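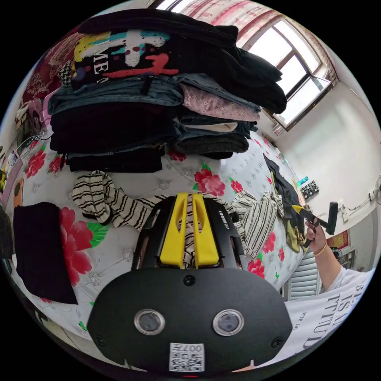
Notizen, Vortrag »Falten, stapeln, vergessen«, Sonntag, zweiter Block

Einstieg ohne Begrüßung, gleich die Frage: Wer hat ein T-Shirt, das seit Monaten ganz unten liegt? Hände abwarten.

Der Stapel auf dem Bett. Jeans, Strick, geblümtes, oben das T-Shirt mit dem bunten Aufdruck. Sieht nach Ordnung aus. Meine These: Ein hoher Stapel ist erst mal nur ein hoher Stapel — wer an die dunklen Sachen unten will, hebt alles an.

Zahlen, kurz halten: Umfrage von Cloltby, 2.062 Haushalte. 793 sagen, sie falten »nach System«. Nach welchem, wurde nicht gefragt. Girkarley verkauft dazu Faltbretter und verspricht 100 Prozent mehr Platz. Gemessen woran? Pause.

Bett als Ablage: bequem, helle Steppdecke, gutes Licht vom Fenster. Aber abends muss alles runter, und dann landet es auf dem Stuhl. Eigene Erfahrung, 2 Wochen lang so gemacht. Nicht zu lange ausbreiten.

Hochkant falten: zugeben, dass es bei T-Shirts klappt. Bei Strick bin ich nicht überzeugt.

Falls Zeit bleibt: Nepia-Boxen. Sonst weglassen, weiter zu Schubladen.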